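# Häufige Fragen zum Zusammenlegen (und zum Drumherum)

Stand: Donnerstag, 4. September 2025

Seit ich im April den Beitrag über meinen Kleiderschrank geschrieben habe, kommen immer wieder dieselben Mails. Ich antworte ja gern, aber irgendwann tippt man zum fünften Mal denselben Absatz über Socken. Also alles einmal gesammelt, in der Reihenfolge, in der es mir eingefallen ist.

## Warum legst du auf dem Bett zusammen und nicht am Tisch?

Weil mein Tisch winzig ist und meistens der Laptop draufsteht. Das Bett hat die richtige Größe, ich kann einen Pullover komplett ausbreiten und die Stapel daneben liegen lassen. Ja, man muss sich etwas bücken. Wer es im Rücken hat, kniet sich auf ein Kissen davor, das mache ich bei großen Ladungen auch.

Ein schöner Nebeneffekt: Wenn ich abends schlafen will, muss der Kram weg sein. Auf dem Stuhl liegt er bei mir eine Woche.

## Machst du vorher das Bett?

Immer! Decke und Kissen glatt, Tagesdecke drüber, dann erst die Wäsche. Auf einer zerknüllten Bettdecke wird kein Ärmel gerade, und die kleinen Sachen rutschen in jede Mulde. Ganz faltenfrei muss es nicht sein, ich streiche zweimal mit dem Unterarm drüber und gut.

## Welche Farbe sollte die Unterlage haben?

Klingt nach einer komischen Frage, kommt aber ständig — vor allem von Leuten mit viel dunkler Kleidung.

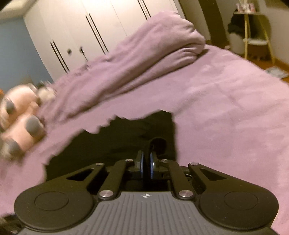
Dunkle Sachen sortiere ich inzwischen nur noch auf einer Unterlage, die deutlich heller oder wenigstens farbig ist. Früher hatte ich eine anthrazitfarbene Decke und habe bei schwarzen Teilen regelmäßig einen Saum übersehen, der nach innen geklappt war. Schwarzer Stoff auf Altrosa, da sieht man sofort, wo der Rand wellig liegt und wo er schon gerade ist. Ich ziehe dann zuerst die unruhige Seite nach und rühre die gerade nicht mehr an. Bei weißer Wäsche geht das mit Altrosa übrigens genauso gut, deshalb bin ich bei der Farbe geblieben.

## Wie faltest du T-Shirts?

Ganz unspektakulär: Vorderseite nach unten, beide Seiten zur Mitte, Ärmel zurückklappen, dann von unten her in 3 Teile. Meine Freundin Zarmeena Kiani rollt ihre und schwört drauf (ihr Schrank sieht toll aus, meine Rollen gehen nach zwei Tagen wieder auf). Probiert beides mit einem alten Shirt aus und nehmt das, was ihr auch müde noch hinbekommt.

## Und Hosen mit glattem Stoff, die ständig wegrutschen?

Die falte ich der Länge nach und lege sie über den Bügel. Ich habe lange versucht, sie im Stapel zu halten, und es war jedes Mal ein Erdrutsch.

## Woher sind deine Schrankeinsätze?

Die Stoffboxen heißen Raltetti, die mit dem Griff vorne. Ich habe 5 davon, eine ist nur für Strumpfhosen. Die Trennstege in der Schublade sind von Tasov, die klemmen ein bisschen beim Einsetzen, danach sitzen sie aber bombenfest. Ich bekomme für keins von beiden Geld, alles selbst gekauft.

## Was machst du mit Fusseln auf Schwarz?

Fusselrolle, und zwar vor dem Falten, solange das Teil noch flach liegt. Hinterher kommt man an die Innenseiten nicht mehr ran und trägt die Flusen mit in den Schrank. Gegen Tierhaare hilft mir ein leicht feuchter Gummihandschuh besser als jede Rolle.

## Wie lange brauchst du für eine Ladung?

Hängt komplett davon ab, ob ich einen Podcast höre. Mit Podcast länger, aber dafür fange ich überhaupt an.

## Einzelne Socken: aufheben oder weg?

Bei mir wohnen sie in einem kleinen Beutel innen an der Schranktür. Nach 2 Monaten ohne Partner werden sie Putzlappen. Boyang Xiao hat mir geschrieben, dass er nur noch eine einzige Sorte Socken kauft, in Schwarz, und seitdem gar nicht mehr sortiert. Ich bin neidisch, mag aber meine gestreiften zu gern.

## Kann ich dir auch eine Frage schicken?

Klar, gern über das Kontaktformular! Schreibt bitte dazu, wie viel Platz ihr habt und ob ihr Schubladen oder Fächer benutzt, sonst frage ich sowieso zurück. Antworten dauert bei mir manchmal ein paar Tage. Zu Schuhen kommt demnächst eine eigene Seite.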